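# Chapter 4: Before You Cut Anything

By now you have a parts list, a corner of a bench to call your own, and (if you are anything like me) a strong urge to start drilling holes. I'd ask you to hold off for one more chapter. When Sem Segers and I began the Kilteretti arm in our shared workshop, we drilled first and measured afterward, and we ended up with 17 holes in a very nice benchtop and an arm that couldn't get to half of it.

So we're going to build the bench on the computer first, in a slow and friendly way, and let the arm make its mistakes there.

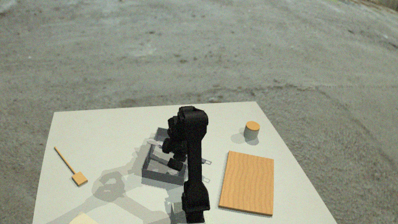

Layout is the part of a home build that people tend to rush, and I understand why – it feels like moving furniture around when you could be making something move. Still, give it an evening. Start with the few things your arm will meet most often and put them in at their true sizes, even if the shapes are plain. A gray tray for the gripper to work over, a flat wooden board to one side and a short cylinder beyond it will keep you busy for quite a while, and a wooden tool with a thin handle makes a good, awkward fourth. Leave the ground dull and the table white, so the arm's shadow is easy to follow as you try out different poses.

Once you're happy with the reach, save the layout under a name you'll recognize in June. You'll need it again in Chapter 5, where we mount the base plate and, at long last, get out the drill.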